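Rao Library Opens Basket Exchange for Household Storage

2025-11-02

The Rao Public Library has opened a basket exchange in its ground-floor reading room. Residents may bring in clean woven baskets they no longer use and take home others of a more suitable size. The service is free of charge and requires no library card.

The exchange follows a collection held in October, when residents of the Mamska and Drokby neighborhoods donated over 200 baskets. Shallow rectangular baskets have been the most requested, chiefly for mail, napkins and bread. Deeper baskets remain available for yarn, toys and firewood kindling.

Each household may take up to three items per visit. Baskets with broken rims or loose strands will not be accepted - a repair session for such items is planned for later in the season. Painted baskets are accepted if the finish is sound.

Wicker baskets in orange and dark brown are among the colors in the exchange.
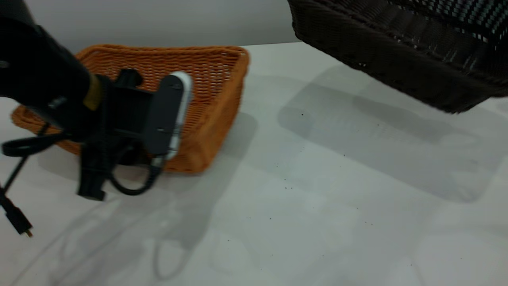

Alcides Inga asked that donors brush out the weave before bringing baskets in, as dust and crumbs tend to collect in the corners. The exchange is open during regular library hours.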